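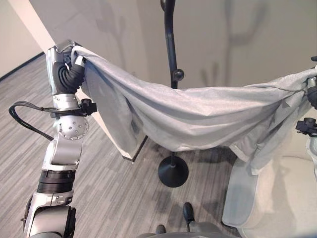 Keeping Tension on a Cloth With Two Arms: Setting Up the Stretch Controller in Hendum

Holding a cloth between two grippers looks like a position problem. You put each hand where you want it and the cloth hangs between them. It works until the arms start to move, and then one hand gets ahead of the other and the cloth either goes slack or pulls out of a finger. This page covers how to set up a controller that keeps a small, steady pull between the hands while the pair moves as a unit.

The steps are written for Hendum, our motion layer, with Vulton handling perception. If you use something else, the math is the same and only the config names change.

What you need

- Two arms with a joint torque or wrist force reading you trust to within half a newton
- Both arms calibrated to one shared base frame
- A head camera, and a wrist camera if you have one
- Hendum with the dual_arm package built
- A cloth without buttons, zippers or heavy seams for the first tests

Do the calibration first. Most of the trouble people bring me with this controller is a base frame that is off by a centimeter on one side.

Step 1. Define the pair frame

The controller does not command the left and right hands separately. It commands one frame, placed at the midpoint between the two grasp points, and one number, the distance between them. Hendum calls these pair_frame and span.

In pair.yaml, set:

pair_frame: midpoint
x_axis: left_to_right
span_source: grasp_points
rate_hz: 355

Use grasp_points for the span source and leave wrist_origins alone. The wrists can tilt without the cloth changing length, and if you measure from the wrists, every tilt shows up as a false change in span.

The rate should match your arm driver. Ours publishes at 355 Hz, and running the pair loop slower than the driver gave us a faint buzz in the commanded span. If your driver is slower, put its rate here.

Step 2. Zero the force readings with the hands closed and empty

Close both grippers on nothing, move to the start pose, and run:

hendum force zero --both --hold

Wait for the two lines that say zero stored. Moving the arms by more than a few centimeters after this changes the cable drag on the wrists, so take the zero near the pose where the work happens. If your cables hang in a loop off the forearm, check that the loop is free at both ends of the motion.

Then open the hands and let the robot take the cloth, or hand the corners to it.

Step 3. Find the slack span

Slack span is the distance at which the cloth begins to carry load from one hand to the other. Below it, the cloth sags and the only force you read is its weight. Above it, the reading climbs quickly.

Run the sweep:

hendum pair sweep --from 0.30 --step 0.01 --stop_force 2

The hands start 30 cm apart and open one centimeter at a time, stopping at 2 N. The log prints span and axial force for each step. Look for the place where the force begins to rise on every line. Write down the span just before it.

Do not take the first nonzero reading as the answer. Creases open up at low force and give small bumps in the curve. A thick cloth will show several. You want the rise that continues.

Before the sweep, look at the cloth from the head camera. It should hang in a shallow curve from hand to hand. A long loose fold on one side is fine for the sweep as long as the top run between the grasps is clear. If the top run itself is folded over, the sweep measures the fold, and the number will be too small.
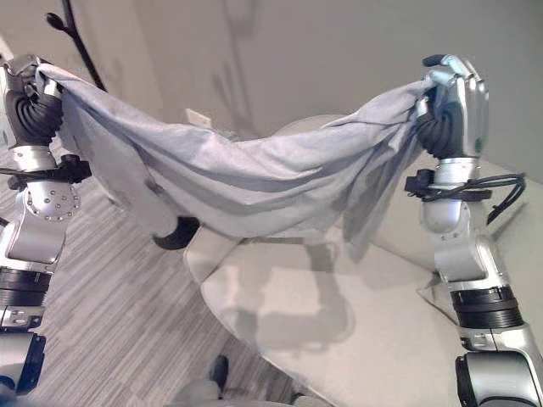 Step 4. Set the tension target and the limits

Open tension.yaml and fill in the values from the sweep:

slack_span: (your number)
target_force: 1.2
max_force: 4.0
span_rate_limit: 0.05
deadband: 0.2

Target force is in newtons. 1.2 keeps a plain cloth from sagging much and leaves room before the grip gives. Go lower for knits, which stretch and then drift.

The deadband matters more than it looks. With it set to zero, the controller chases sensor noise and the hands twitch in and out. With it set above 0.5, the cloth goes slack and tight in a slow cycle. Start at 0.2 and leave it there until the rest works.

The control law is an admittance on the span only:

span_rate = gain * (target_force - measured_force)

The measured force is the average of the two wrist readings projected on the pair x axis, with the right side sign flipped. Gravity on the cloth acts mostly across that axis, so it drops out when the hands are level. When they are not level it does not drop out, and you need the weight term. Turn it on with weight_comp: true and give it the cloth mass in kilograms.

Start with a gain of 0.01. Raise it in small steps with the hands still. When the span starts to ring after you tap the cloth, go back one step.

Step 5. Add the slip check

Force alone will not tell you that a corner is leaving the fingers. The reading falls, the controller opens the span to get it back, and that pulls the cloth out faster. You need something that looks at the grasp.

The slip node in Vulton tracks texture on the cloth next to the fingers and compares its motion with the motion of the hand. If the cloth moves relative to the hand by more than a set distance, it publishes slip: true and Hendum freezes the span.

slip_distance_mm: 11
window_frames: 2
on_slip: freeze_span

11 mm is on the loose side. We started tighter and got false stops each time a fold settled. The node only sees pixels, and a fold opening beside the fingers looks a lot like cloth sliding through them. Folds that radiate out of the pinch are the worst case.

To cut down on these, draw the tracking mask by hand once per gripper. Keep it on the strip of cloth nearest the pinch and leave out the finger pads, which are dark and have little texture to track. Plain gray fabric is hard for the tracker in even light. If the feature count in the Vulton panel stays low, raise the exposure a little before you touch the thresholds. 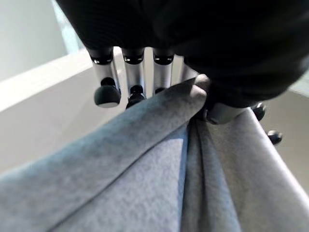

Valentyna Stetsiuk

Step 6. Move the pair

With tension holding and the slip check live, send a slow motion to the pair frame:

hendum pair move --dz 0.10 --duration 4

Watch the force plot. A good run stays inside the deadband except for a short bump at the start and another at the end. A steady offset for the whole move means the two arms disagree about where the base is. Go back to the calibration.

Next try a sideways move, then a small yaw. Yaw is the hard one. The hand on the outside travels farther, and if either arm is near a joint limit it will lag and the force will climb. Hendum scales both arms down to the slower one when sync_limits is on. It is off by default in older builds, so check.

Keep the lower hem in mind when you plan. The planner models the cloth as a flat sheet hanging from the line between the hands, with a depth you set in sheet_depth. Use the longest hang you can see and add a margin. Chairs, stands and table edges all need to be in the collision world, even the ones the arms could never reach.

Common problems

Force reads high with the cloth slack. The zero was taken in another pose. Repeat step 2.

Span creeps open over a minute or so. Either the fabric is stretching or a corner is slipping too slowly for the window. Set max_span to the slack span plus 3 cm so it has somewhere to stop.

Hands twitch when the head camera node starts. This was a CPU problem for us. Pin the pair loop to its own core.

Slip fires as soon as the move begins. The mask is probably including background. Reload it and check the overlay with the hand in two different poses.

Logs replay with the force out of step with the video. Cutance, the log viewer, lines up streams by arrival time unless told otherwise. Open the session with --clock source.

The config files from this page are in the Hendum repo under examples/stretch. The sweep script there also writes a CSV, and I would keep one for each cloth you test so the slack span does not have to be measured again after every restart.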